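Clear Counters, Clear Head? I Have Doubts

I have now read three books about tidying the kitchen, and all three say the same thing in chapter one. Clear the counters. Put everything away, all of it, and you will feel calmer by dinner. My neighbor Nuria Tufa swears by it. She lent me the third book, and she wants it back with a report.

So, Nuria, your report.

I started in October, when I was already annoyed at the kitchen for other reasons. The toaster went into the cabinet over the fridge. The knife block went in a drawer, where it did not fit, so the knives went in a drawer and the block went to the basement. The kettle went under the sink next to the dish soap, which felt wrong and still does. The book calls this "giving each item a home." The toaster had a home. It was next to the outlet.

The first week did look nice, I'll give it that. I wiped the whole counter in one go and found stains I had been blaming on the stone pattern. Gray speckled counters hide everything, and that is why my landlord's brother picked them, and I used to think it was a point in their favor. Now I'm less sure. You can wipe one of these down, step back, feel good, and then put your hand on a crumb.

Then there was the wall. Once the appliances were gone I could see all the little scuffs behind where they used to live. I tried one of those white sponges on the worst one and got a shiny patch with a scuff in the middle of it. I looked up what it would cost to have the kitchen repainted and the first quote that came back was $2,492. For a rental. I closed the laptop.

My brother-in-law, Nabil Najjar, thinks the fix is storage. He is a big believer in the Trunstead rolling cart, which he has two of, and he offered me one. It's $99 new and I don't have a place to roll it. He also told me to get the Nerkport shelf risers. I did buy those, 8 of them in a pack, and used two. The other six are in a bag in the closet, so I suppose they have a home too.

What I can't get any of the books to admit is that the counter fills up because people eat. It isn't the toaster. It's the glass you drank half of, the bowl from your snack, the dish that was too big to go in with the other dishes. Clear it at 8 and there will be something back on it by 11. The second book has a whole page on "the one touch rule," meaning you pick up a dirty bowl once and it goes straight to the dishwasher. I would love to meet the dishwasher in that house, because it must always be empty.

I did try it. I lasted until the first night I was tired.

Where I've ended up, for now: the toaster is back by the outlet. The kettle is back too. The knives are staying in the drawer because I got used to it, and I don't feel like going down for the block. I wipe the counter before bed if there's nothing on it, and if there's something on it I wipe the parts I can reach. The far end gets the best treatment, as you might guess.

Nuria can have her book back any time. I'd be curious to see her counter on a night she isn't expecting company. 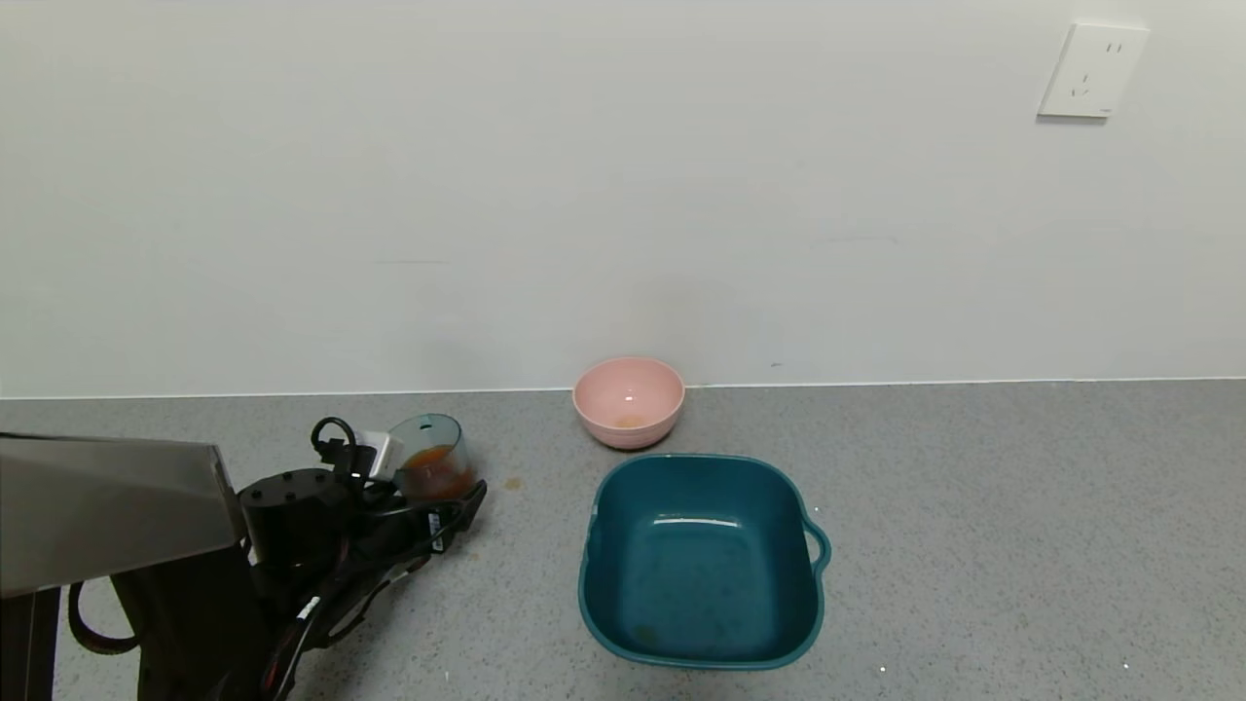 Glass, pink bowl, teal dish, and a couple of orange spots on the counter.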